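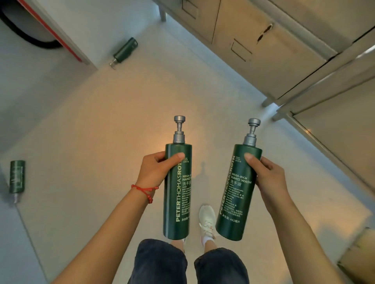 # Hamum 747 two-hand bottle handling unit

**Manufacturer:** Skiltedberg
**Status:** Current, with open field safety notice (see below)
**Notice last revised:** April 25, 2022
**Applies to:** all Hamum 747 units with revision 3 hand controllers

The Hamum 747 is a pair of powered hands with a shared controller, made to pick up, hold and set down cylindrical bottles fitted with pump dispensers. It mounts on a two-arm robot and handles one bottle per hand. Typical work is sorting mixed stock, standing up bottles that are lying on their sides, and presenting labels to a reader before boxing.

Each hand has an opposed thumb and a set of linked fingers. The thumb closes across the front of the bottle below the shoulder and the fingers wrap the back. The pump is left free on purpose. It is a loaded moving part, it turns on its collar, and it makes a poor handle.

## Field safety notice: release on protective stop

Please read this section before running a unit that has not been updated.

### What happens

On revision 3 hand controllers, a protective stop that occurs while both hands are closed can cause the left hand to open. The right hand holds as designed. The left bottle drops from whatever height the arm has reached.

The fault was reported from the Wiltasgate site, where a unit was being used to stand up and present pump bottles picked from floor level. An operator stepped into the scanner field, the arms stopped, and the left hand released. The bottle landed on its base, cracked along the seam, and emptied onto the floor. The operator slipped on the spill while walking to the reset station. There was no lasting injury, and the arms did not move during the event.

The arm safety functions worked correctly. The fault is confined to the hands.

### Cause

Each hand has a spring-applied brake on the finger drive. When power is removed, the brake should close and hold the last finger position. In normal operation the controller commands both brakes from one output and monitors them separately.

On revision 3 the controller drops its motor supply and its brake supply in the same cycle. The brake coil on the left hand sits at the end of the longer cable run and stays energized slightly longer than the motor does. During that gap the finger drive is neither powered nor braked. The finger return springs are strong enough to open the hand if the bottle is smooth and the grip force is set low.

The right hand has the same gap in principle. Its cable is shorter and we have not been able to make it release, on the bench or in the field. It should still be treated as affected.

Three conditions make a release more likely:

- Grip force set at level 4 or lower
- A matte-coated or otherwise low-friction bottle
- The thumb pad placed on a label edge, where it can ride over the step

Force level 4 is the factory default for thin-walled plastic, so most units handling pump bottles will be in the affected range.

### Why it was missed

Our acceptance test for stop behavior was run with one hand closed at a time. Each hand passed. With both hands closed the combined load on the brake output is higher and the voltage decays differently. The two-hand case was listed in the test plan and marked as covered by the single-hand results. That was a mistake in our plan, and the plan has been changed.

There was also an earlier hint. Wim Bosman in field service logged an unexplained dropped bottle during commissioning at Wiltasgate the previous June. The controller log for that event showed a protective stop followed by a "part lost" message on the left hand. It was put down to a worn thumb pad, the pad was replaced, and the report was closed. The log entry has the same signature as the later one.

## What to do now

### Before the update is fitted

1. Stop the unit from the pendant and lower both arms to the set-down position.
2. Set grip force to level 8 for all bottle recipes. Check a sample for wall deflection and label creasing.
3. Limit the carry height in the recipe so that the bottle base stays as close to the working surface as the task allows.
4. Disable two-hand carry if the task can be done one bottle at a time. The release has only been seen with both hands closed.
5. Keep the walking route between the scanner field and the reset station clear of the area under the arms.

Level 8 will hold every bottle we have tested through a stop. It will also mark some of them. Soft-touch and matte finishes can show a shiny patch where the thumb sat, and thin labels may wrinkle. If that is not acceptable for your product, use step 4 and leave the force where it is.

Do not fit aftermarket pads with an adhesive surface. They delay the release on smooth bottles and then let go without warning as dust builds up.

### After an unexpected release

- Do not reset from inside the guarded area.
- Treat the floor as slippery until it has been wiped and checked. Hand wash and similar products spread thin on sealed floors and are hard to see on pale surfaces.
- Check the pump of any dropped bottle before it goes back into stock. A pump can look straight and still leak at the collar.
- Save the controller log before cycling power. The buffer is cleared on restart and we need it.
- Bottles lying on their sides after a drop should be picked up by hand. The vision recipe will try to pick them, and it does not know whether they are damaged.

### The update

The correction has two parts, and both are needed.

**Controller firmware.** The brake supply is now dropped first. The motor supply is held until both brake feedback signals report closed. If either signal is late, the controller holds motor torque for the longest time allowed by the safety configuration and raises a fault that needs a manual reset.

**Brake suppressor kit.** A small module fitted in line at each hand connector. It shortens the coil decay and makes it independent of cable length. Fit one to each hand, including the right.

Firmware alone reduces the gap but leaves it dependent on the cable. We do not consider a unit corrected with firmware alone, and the status page will keep showing the notice until both suppressors are detected.

Units shipped with a revision 4 controller have both changes built in. The revision is printed on the controller lid and is also shown on the pendant under System > Hands.

## Verification test

Run this after the update, and again after any cable replacement.

1. Fill two scrap bottles with water and fit their pumps in the locked position. Use the smoothest bottle type in your range.
2. Place a tray under the working area.
3. Close both hands on the bottles with the thumb pads below the shoulder, force level 4.
4. Raise to normal carry height, bottles upright.
5. Trigger a protective stop from the scanner. Do not use the pendant stop for this, as it takes a different path through the controller.
6. Both bottles must stay in the hands with no visible slip. Mark the bottle at the pad edge beforehand to make slip easy to see.
7. Repeat with both wrists tilted slightly outward.
8. Repeat during a lift, with the arms moving.

Any slip past the mark is a failure. Take the unit out of use and contact field service with the log.

Tilted bottles are included because the load moves off the center of the finger pads. In our own testing this was the posture that showed the fault most readily on uncorrected units - a bottle held dead upright would often survive the same stop.

## Handling notes for pump bottles

These apply to corrected units as well.

**Thumb position.** Below the shoulder, on the flat of the bottle wall. Across the printed area is fine. Avoid label edges and seams.

**Pump clearance.** The finger path must clear the pump head in every rotation. Pumps arrive turned every way, and a spout that pointed forward in the recipe setup may point at the thumb in production. Set the clearance zone as a full circle.

**Bottles lying down.** Pick at the upper middle of the body, then rotate to upright before raising. Do not pick by the pump or collar. A bottle resting against a wall or appliance side needs a clear path on one side for the fingers; if there is none, the recipe should skip it and flag it.

**Reflective surroundings.** Brushed steel cabinets and shelf rails near the work area can produce false edges. Mask them in the vision setup.

**Label reading.** Text that runs along the length of the bottle may be partly covered by the thumb. Where the reader needs the full product line, program a regrasp lower down or rotate the wrist and read the uncovered part. Do not move the thumb up onto the shoulder to expose more text.

## Spare parts and ordering

The suppressor kit is free of charge for all affected units, including those bought used. Order through Whiteley, who hold the stock and keep the serial number list. Have the controller serial number ready. The kit ships with two modules, cable ties and a printed copy of the verification test.

Thumb pads, finger pads and return springs are normal wear items and are charged at list. Do not replace the return springs with softer ones to reduce the risk of release. They also set the opening time, and the set-down sequence depends on it.

## Contact

Technical questions about the notice: Jarmo Savolainen, product safety, Skiltedberg.
Site visits and log review: Wim Bosman, field service.

When reporting a release, include the controller log, force level, bottle finish, carry height, and whether one or both hands were closed.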